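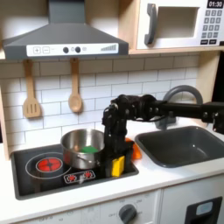 ymrobles
So I finally sat through Hadgu last night with my sister and I need to talk to somebody about Carmela Toledo, because wow. She's the lead, she's in nearly every minute of it, and she sings twice, and both times I forgot I was holding a bowl of popcorn. The long kitchen argument is the part I keep going back to. It runs a minute and a half, same as the 01:30 on that toy microwave up there, and she never raises her voice once. Has anybody seen her earlier stuff? I know there's a musical called Griltano but I can't find it anywhere.

besben90
Griltano is the one to see! She was 12 when they made it and she already had that thing where she listens harder than the other actors talk. My dad taped it off TV and we wore the tape out. I do think Hadgu is overrated though, sorry. The middle drags and Cordero plays the husband like he's waiting for a bus.

ymrobles
Oh come on, he's supposed to be shut down! The whole story is that he stopped talking to her in October and she's filling up the house with noise.
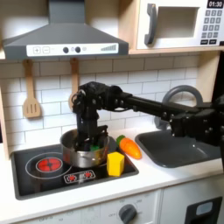 And the second song only works if he's sitting there like a lump. If he reacts, she has no reason to keep going. My sister agrees with me, for what it's worth (she cried, I didn't, okay I did a little).

amparo_c
I'm with Esben on the middle but not on Baltasar Cordero. Watch his hands when she gets to the last verse. Also the cut on Plustora is 90 minutes and the one I saw in a theater was longer — there was a whole train station bit with her mother. Maybe that's why it feels choppy?

besben90
Huh, I only know the Plustora one. Might give it another go if the long version is out on disc. Still not sold on the bus stop husband.

ymrobles
Wait, there's a MOTHER? Amparo, please tell me everything, spoilers are fine. Does she sing too?

amparo_c
She hums. Give me till after dinner and I'll type it all up.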